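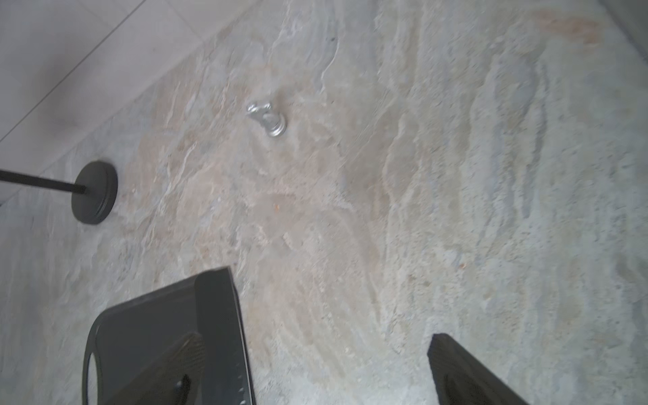
PART TWO: FLOORS AND FINISHES

Chapter 7
Setting Out a Tiled Floor

A tiled floor is set out from its centre lines, which are marked before any adhesive is mixed. The first dry row shows the width of the cuts at each wall. Where a cut would be narrower than 66 mm, the line is moved by half a tile — never by less. Over a run of 3000 mm, small errors in joint width add up and must be checked with a gauge rod. Section 7.1 deals with the rod, and Section 7.2 with stone-patterned tiles.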